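Guia do passe Nedelora — Parte 2: Preparar o seu dia no parque
Atualizado a 26 de novembro

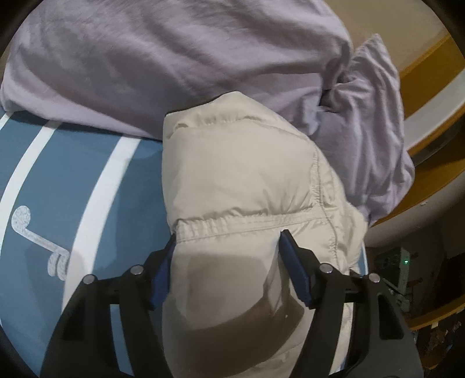 Um leitor da versão anterior deste guia escreveu-me a perguntar se era mesmo preciso ativar o passe em casa, porque lhe tinham dito na bilheteira que dava para tratar de tudo à porta. Dar, dá. Mas a rede no portão sul é fraquinha, a fila junta-se depressa aos fins de semana e eu já lá fiquei parado com o telemóvel no ar à procura de sinal. Por isso a minha resposta continua a ser a mesma: ative em casa, na véspera, com calma!

Esta parte cobre a ativação, a reserva do percurso e a entrada. Se ainda não tem o passe comprado, volte à Parte 1.

2.1 Ativar o passe

1. Abra a aplicação Neleo e entre com o e-mail que usou na compra. Tem de ser o mesmo (eu tenho três e engano-me sempre).
2. Toque em "Os meus passes" e depois em "Adicionar".
3. Escreva o código de oito caracteres que vem no verso do cartão. O zero tem um traço no meio, a letra O não tem.
4. Escolha a data da visita. Pode mudá-la até às seis da tarde da véspera.
5. Espere pelo visto verde e guarde o passe no telemóvel, para abrir sem rede.

Nota: se o código for recusado à terceira tentativa, a aplicação bloqueia durante meia hora. Não vale a pena reinstalar nada, já experimentei e o bloqueio continua lá.

Nota: os passes de família ativam-se todos de uma vez, a partir da conta de quem comprou. As crianças até aos cinco anos não precisam de passe, mas têm de ser indicadas no passo 4, no campo "Acompanhantes".

2.2 Reservar o percurso

O parque tem entrada livre nos relvados, no anfiteatro e à volta do lago pequeno. O que se reserva são os percursos da encosta, as bicicletas e as mesas de piquenique com grelhador.

1. Na aplicação, abra "Mapa" e toque no percurso que quer. O circuito Grustel tem 286 metros de desnível acumulado e pede pernas; o do lago é plano e faz-se bem com carrinho de bebé.
2. Escolha a hora de partida. Há saídas de meia em meia hora, e as da manhã esgotam primeiro.
3. Se quiser bicicleta, ative a opção antes de confirmar. Depois de confirmado já não aparece, e é preciso cancelar e começar do início — uma chatice, eu sei.
4. Confirme. A reserva fica colada ao passe e não é preciso imprimir nada.

Atenção: o limite na encosta é de 200 pessoas por manhã. Em setembro, quando há o festival de música, passa para 400 porque abrem também o trilho de cima, mas nesses dias não há bicicletas para ninguém.

Atenção: as mesas com grelhador só ficam guardadas durante 20 minutos depois da hora marcada. Se vai chegar atrasado, carregue em "Estou a caminho" e ganha mais um bocadinho.

2.3 Entrar no parque

1. Dirija-se ao portão indicado na reserva. O norte é o da paragem do autocarro, o sul é o do estacionamento.
2. Abra o passe e aumente o brilho do ecrã.
3. Encoste o código ao leitor, a um palmo de distância, e espere pelo sinal sonoro. Nos torniquetes Dönmez, que são os mais antigos, o leitor fica na lateral e não em cima.
4. Passe uma pessoa de cada vez. Os carrinhos, as cadeiras de rodas e as bicicletas próprias entram pela cancela do lado.
5. Se vai para a encosta, valide outra vez no poste que está no início do trilho.

Nota: os cães entram com trela em todo o lado, menos no circuito Grustel e no parque infantil.

Nota: pode sair e voltar a entrar no mesmo dia, desde que valide também à saída. Eu costumo ir almoçar fora e regressar a meio da tarde, quando já há lugar à sombra ao pé do lago.

2.4 Se alguma coisa falhar

O ecrã mostra "Erro 2": o passe está ativo para outra data. Volte à secção 2.1, passo 4. Se já passou da hora limite, só no balcão do portão norte.

O leitor não reage: limpe o ecrã, tire a capa se ela tapar a parte de cima e tente no torniquete ao lado.

A reserva desapareceu: puxe a lista para baixo para a atualizar. Demora cerca de dois minutos a reaparecer quando a rede está lenta.

Começou a chover: os percursos da encosta podem fechar sem aviso. A reserva passa para crédito, válido até ao fim da época, e aparece em "Os meus passes". O aluguer de bicicletas devolve-se à parte, e o pedido está explicado na Parte 3.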